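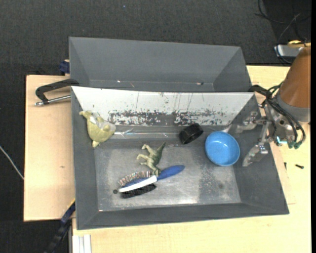
Friday, April 25, 2025
By the Prornow textbook group

Chapter 2. The Deckhand's Working Day

A deckhand on a small harbor boat has a long day, and most of it is spent on simple tasks done in the right order. In this chapter we follow one shift on the Codar, a workboat that carries supplies from the town pier to the fish farms at Hiltano. The work leaves its marks on everything. Surfaces that are used every day become scuffed and scratched, like the floor of the gray bin in the photo, and a new deckhand should learn to look at such marks with attention. A light scratch can wait – a crack in a step or a rail must be told to the skipper at once.

The shift starts before the crew comes on board. The deckhand looks at the mooring lines and checks how the boat is lying against the fenders. Then he or she goes through the deck from bow to stern, closes the hatches and makes sure that no rope is left where people walk. On the Codar this round takes 23 minutes in calm weather. In March, when there is often ice on the deck in the morning, it takes longer.

After this comes the loading. The Codar may carry 500 kilos of feed on the forward deck and 200 kilos behind the wheelhouse. The heavy sacks go down first, close to the middle line of the boat. We will return to the reasons in section 2, where you will also draw a loading plan of your own.

Words to know: fender, hatch, mooring line, stern.

Contact: Prornow, Ntuli Office | Copyright Prornow | Back to top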